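Kit de télémanipulation Zetell pour l'enregistrement de gestes fins : votre avis avant achat ?

Posté par Meesuk
Rubrique Robotique et automatisation > Matériel et kits

Bonjour à toutes et à tous,

Je me permets d'ouvrir un sujet parce que je tourne en rond depuis un bon moment. Notre petit atelier de cordonnerie voudrait faire apprendre le cirage à un bras automatisé, et le revendeur Drekside nous propose le kit Zetell : 2 poignées à porter sur les mains, le logiciel d'enregistrement, et une prestation de mise en route sur place. Je vous mets quatre vues du travail tel qu'il se pratique, mitaine, boîte de cirage et papier journal sur la table, pour que vous voyiez de quel genre de geste il s'agit.
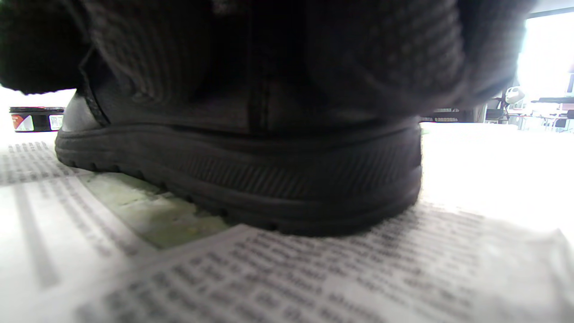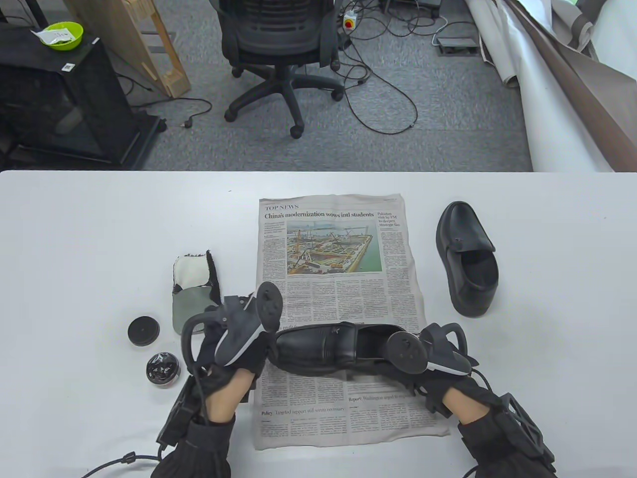
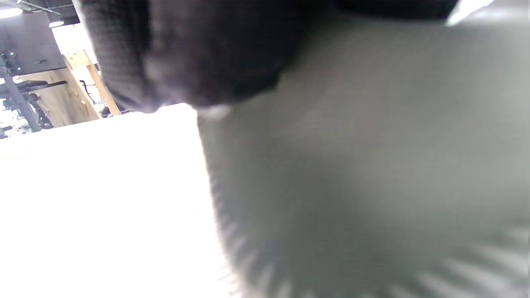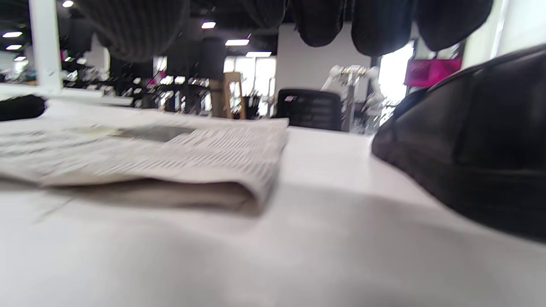 Urkisura, à qui j'en ai parlé un soir en message privé, m'a répondu que le cirage était un très mauvais choix pour débuter, que tout se joue dans la pression et que ce kit n'en mesure aucune. J'avoue que ça m'a un peu refroidi, alors je viens chercher d'autres avis avant de signer quoi que ce soit !

Mes interrogations, en vrac : est-ce que le suivi des mains tient quand on retourne la chaussure pour faire le talon ? Est-ce que la manche gêne les caméras des poignées ? (je travaille toujours en pull, l'atelier est frais le matin) Et le forfait de Drekside comprend 70 enregistrements annotés par leurs soins, est-ce que c'est suffisant pour un seul modèle de chaussure, disons un mocassin noir tout simple ? Merci d'avance à ceux qui prendront le temps de me lire jusqu'au bout, je sais que je suis bavard.

Réponse de grosfil_34

Bonjour Meesuk, et bienvenue par ici – on a tous commencé avec un devis incompréhensible dans une main et un café dans l'autre, alors pas de complexe.

J'utilise le Zetell depuis l'hiver dernier, pour du pliage de linge et un peu d'emballage, donc je ne peux pas jurer de tout pour le cuir. Le suivi des mains est franchement bon tant que les poignets restent dégagés. En revanche, quand une main passe sous l'autre, ce qui doit vous arriver souvent en tournant le soulier, il y a des sauts. Le logiciel les signale par une bande orange et on peut couper le passage, mais il faut s'y coller à la main et c'est long, très long même au début.

Pour la manche : remontez-la ou mettez un haut serré. Une maille un peu lâche retombe devant l'objectif et vous perdez justement le morceau intéressant, celui où l'outil touche l'objet. J'ai dû refaire toute une matinée à cause d'un gilet que j'aimais beaucoup. Pensez aussi à la lumière, une grande fenêtre en face de la table vous brûle l'image et le cuir noir devient une tache.

Urkisura a raison sur la pression, le kit ne la mesure pas. Cela dit, pour étaler le cirage avec un support souple, je pense qu'on peut s'en sortir assez loin à l'image seule. Le lustrage final, j'y croirais moins. Et pour les 70 enregistrements, je dirais que c'est de quoi savoir si l'idée tient debout, pas de quoi lancer une production. Demandez à Drekside si les prises ratées sont décomptées du forfait ! Chez moi elles l'étaient, et c'était écrit en tout petit.

Réponse de nono.atelier

Trop cher. Prenez une brosse rotative.

Réponse de vielle_forme

Je complète gentiment le message du dessus, qui est un peu sec mais pas complètement idiot : si le but est seulement de faire briller, une machine à brosses fera l'affaire. Si vous voulez que le bras sache tenir la chaussure, en suivre le contour et éviter un ornement en métal sur le dessus, alors oui, il faut passer par la démonstration humaine.

Deux choses que j'aurais aimé savoir avant ma propre commande. Les sangles sont réglables mais taillent grand, essayez-les avant de payer. Et les câbles des poignets sont raides, prévoyez de les faire partir vers l'arrière de l'avant-bras, autrement ils traînent sur la table et finissent dans la boîte de cirage (j'ai donné). La mise en route, elle, vaut son prix : la personne envoyée chez moi est restée jusqu'à 18 heures et a tout recalibré avec mes propres outils, sans soupirer une seule fois.

Demandez une location de 2 semaines avant d'acheter, ils la proposent rarement d'eux-mêmes mais ils l'acceptent. Et revenez nous raconter, surtout pour le talon, ça m'intéresse beaucoup.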